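The Return of the Town Repair Counter

When the Clavirby district library closed its basement reading room in 2010, the space was used for storage. It reopened in May as a repair counter, where residents may bring household goods that would otherwise be thrown away. In its first season the counter accepted 711 items, most of them lamps, coats and kitchen chairs.

The model was first tried in the neighboring town of Domska. Items are logged at the door, given a paper tag and placed on a shelf until a suitable repairer is on duty. Owners are asked to remain nearby while the work is done. Fees are limited to the cost of parts, and a repair may be declined if the parts cost more than a replacement.

Bags are among the harder items to assess. A torn lining can be closed in a few minutes, while a failed zipper may require the whole seam to be opened. The Clavirby counter now sets aside two mornings a month for bags and luggage, and asks that all pockets be emptied before arrival.

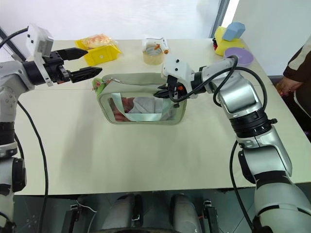
Costs and Funding

The counter operates on an annual grant of $3,701 from the Custimitz Fund, which supports local projects in 21 towns. Rent is not charged. The largest expense to date has been thread and replacement zippers, followed by electrical testing equipment.

The grant is subject to renewal each year. Domska has asked to share the cost of a second sewing machine, and the proposal remains under review. Opening hours are posted at the library entrance on Ninh Street.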